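Subject: Re: [Westhorpe-swap] Table cloths, gift bags and what to keep

On Dario De Luca's message of January:
> Hiebert says a printed cloth hides stains, so no need
> for a mat. And keep every paper bag, you'll reuse them.

I doubt both. I've had a calligraphy print on my big table for 11 months and tea still shows on the off-white parts. The mat stays.

As for bags, I had 84 in the closet – I used 3 last year. The ones with rope handles I'd keep. The rest just end up standing on the table next to the tissues and the fake roses until company comes. 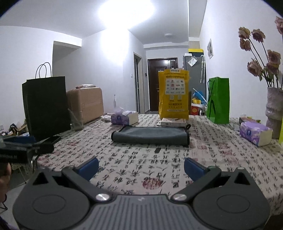 So before anyone buys the Fliklow bag organizer for 40 dollars, try recycling half the pile first and see if you miss any.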